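A shelf for everything: an afternoon in Comfort Boateng's kitchen

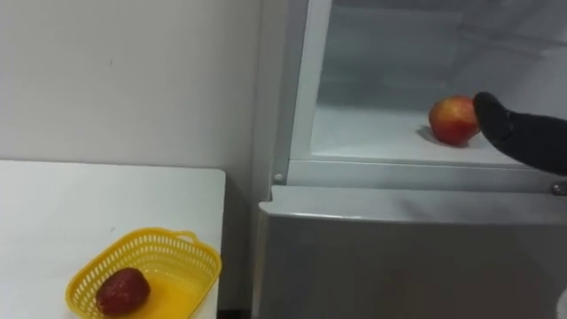

Comfort Boateng has been thinking about fridges for longer than most of us would care to, and she is very good company on the subject. I had gone to see her in August to talk about Punden, the little household advice service she runs with Gonçalo Godinho, and I had meant to stay for an hour. By the time I left it was getting on for six and I had a page of notes about plums alone.

She put the kettle on and started with her mother, as people often do when you ask them about food. "My mother kept the fruit in a bowl on the sideboard and there it stayed until somebody ate it or it went off," she told me. "And it did go off, of course it did, and she'd cut out the bad bit and make us eat the rest. I grew up thinking every apple had a hole in it." When she had a kitchen of her own she went the other way and put absolutely everything in the fridge, tomatoes and bananas and all, and was terribly disappointed by the lot of it.

What she teaches now sits somewhere in the middle. People write in to Punden, or ring up, and Comfort or Gonçalo goes round for a morning and helps them sort out the kitchen, starting nearly always with the fridge. They have done 200 of these visits, most of them within a bus ride of the office, and she says that the biggest change is usually the smallest bit of work.

"Get yourself a basket," she said. "I say it to everyone. A plain plastic one with holes in the sides, shallow, so that you can see the bottom of it. If it's deep you'll fill it, and then whatever's underneath is lost to the world." She likes yellow, as it happens, and thinks that dark fruit shows up well against it, so that the last strawberry or the last red apple doesn't get forgotten in a corner. Gonçalo, who had come in by then and was looking for the biscuits, said that any colour would do and that she had been going on about yellow for years.

The basket belongs on the table, she explained, and the table ought to be as close to the fridge as you can manage without blocking the door. When the shopping comes home, the fruit is tipped out and looked over, and anything that wants eating today or tomorrow goes into the basket. The rest goes on a shelf in the fridge, at a height where you can see it without bending. In the evening you have another look, and swap things about. I asked whether people really do this every evening and she laughed for quite a long time.

"No! I don't do it every evening. I do it when I'm waiting for the rice. But if it's two steps from one to the other you'll do it sometimes, and sometimes is plenty. If you've got to walk round a chair and move the bread bin, you never will."

I was curious to know how the two of them had met, and there was a bit of friendly argument over it. Gonçalo says it was at Preno, the café where he used to do the ordering; Comfort is sure that it was before that, at a talk given by Natsumi Tanabe on keeping vegetables through the winter. Either way they got to talking about waste. He had been keeping a notebook at the café of everything that was thrown out, down to the lemon halves, and over one year it had come to 1,370 entries. She asked if she could borrow it and he says that he has never had it back.

"I've still got it," she said. "It's in the drawer with the takeaway menus. It's a wonderful read, you know, if you like that sort of thing. Pages and pages of parsley."

The notebook gave them the idea of asking people to write down what they throw away for a fortnight before the visit. Most manage a few days. One man, Sadao Kinoshita, filled in every line and then carried on after they had been, and he now sends them a postcard whenever he gets through a week with nothing in the bin. There were several of these pinned up by the window, and Comfort took them down one after another to show me, reading the backs out loud.

I asked what she would say to somebody with a very small kitchen, having one myself. She thought about it properly, with her hands round her mug. You can do without a lot of things, she said, but keep one bit of flat surface clear, and be strict about it, even if it is only the corner of a table. Post doesn't go there and neither do keys. "You want somewhere to put things down while the fridge door's open. Otherwise you're standing there with a cabbage under your arm and all the cold's coming out, and you just shove it in anywhere."

Soft fruit was the one thing on which she would not budge. Don't wash it until you're going to eat it, she said, and don't pile it up. Gonçalo washes his the moment he gets in and has done since he was a boy, and I gathered that this had been discussed before.

A visit from Punden takes almost 90 minutes, tea included, and there is a waiting list through the autumn. Comfort would like to take on another person in the new year, ideally someone who can drive. She sent me home with four plums in a paper bag and instructions to eat the softest one first.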